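Prosstead Hand-Tool Working Group
Minutes of the meeting held 12/02/2026, Undcombe office, small room
Status: approved with corrections

Present: three from hardware, two from collection, one from software (by phone, on a poor line). Apologies from purchasing, who sent a spreadsheet instead.

1. Minutes of the last meeting

Approved. Collection asked that "the fingers are fine" be changed to "the fingers are fine on boxes." Hardware accepted the change after a discussion longer than the original item.

2. Actions carried over

Spare pivot screws have been ordered. The wrong length arrived and has been reordered.

The shared calibration sheet now has a single owner. Software would like it recorded that the owner was on vacation when selected.

The naming scheme for sessions is still open. There are currently two schemes, both in use, each described by its supporters as the simple one.

3. Finger comparison

The main business of the meeting. Two sets of fingers are under trial on the hand-held grippers: the blue textured pair, and the black slatted pair that came with the Premon kit. The November round gave 1,146 usable grasps out of a target of 3,000. Hardware called this encouraging. Collection asked who was being encouraged.

The blue pair did better on small stiff things and on anything with a flat side. The texture holds well on plastic caps. It also holds well on fleece, which operators notice when they lift an item and the bedding comes too. Collection put in 439 grasps with cloth underneath, and the notes column for those is mostly one word long. The word will be replaced before the sheet goes to anyone outside the group.

The slatted pair gives more and wraps better on round objects. It is slower to close on thin ones. Operators with smaller hands find the trigger pull tiring by the end of a session, and operators with larger hands say they do not, though they take more breaks.

Hardware proposed testing on a plain tabletop to get cleaner numbers. Collection replied that the tool is meant for homes, and that homes contain beds. Agreed to keep both surfaces and report them separately.

The group then went over the object list for the bed sessions, with the bedroom setup for reference.

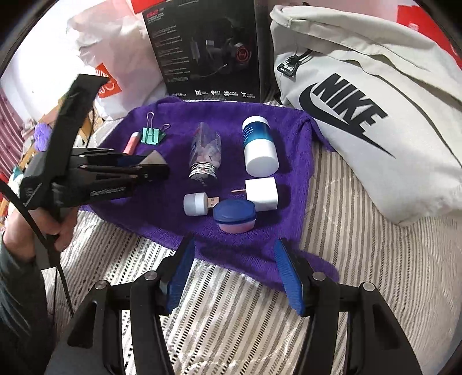 Item 3, bed setup: towel over striped sheet, blue fingers at the front, slatted fingers in the left hand.

Points raised on the object list:

The toothpick. Software asked whether it was on the list on purpose. It is. Neither set has a respectable record with it, and hardware would like it scored separately. Collection would like it scored at all, as several operators have been leaving the field blank. Agreed: a miss is a miss and gets written down.

The binder clip. Stays. The handles are to be folded up at the start of each run, or the runs cannot be compared. Someone has been folding them flat for speed.

The clear bottle. Stays. Software reports that the tracking is weaker on clear plastic and asked for something opaque of the same size. Refused on the ground that people own clear bottles. A second, opaque one may be added.

The USB lamp. Stays. Operators may pick it up from either end but must say which. So far they have said "the end."

The small round container with the dark blue lid. Moved to the hard group. It can be gripped by the lid or by the body, and the two results have been going into the same column since the start of the trial. The old rows will be marked as mixed. No one offered to go back through the recordings.

Large items such as the headset box and the Nike bag are background and are not to be grasped. Hardware asked why there were four attempts on the bag in the log. Collection will look into it.

4. Cable routing

Long discussion. A cable hanging down past the hand catches on cuffs, and it pulls the tool slightly off line when the operator reaches across the towel. Options were a clip on the handle, a strap at the elbow, or a shorter cable. Hardware favors the clip, having designed it. Collection has tried the clip and favors the strap. A shorter cable was ruled out by the person who stands farthest from the recorder.

Agreed: one week with each, same operators, same objects. Results on one page — the last report on cables ran to eleven.

5. Phí controller board

Software has a sample of the Phí board running on the bench. Timing between the two tools is steadier than on the current board. It loses the left tool's clock when the cable is plugged in after power-up, and everybody plugs the cable in after power-up. The choice is a firmware fix or a sticker. Both will be pursued. The sticker is expected first.

Purchasing's spreadsheet compares the cost of the Phí board with the board we stopped using last year. Returned with thanks.

6. Any other business

The door to the bedroom setup needs a sign for when recording is under way. The existing sign says "Meeting" and is taken literally.

Collection asked for a second towel in another color. Hardware asked whether color was a variable. Software, after a gap on the line, said everything was a variable. Second towel approved.

7. Actions

Hardware: pivot screws, correct length. Clip and strap ready for the cable trial.
Collection: revised object list, with lid and body in separate columns. Explain the bag.
Software: firmware fix for the Phí board. Sticker.
All: pick one naming scheme.

Next meeting to be fixed by email. Purchasing to be invited again.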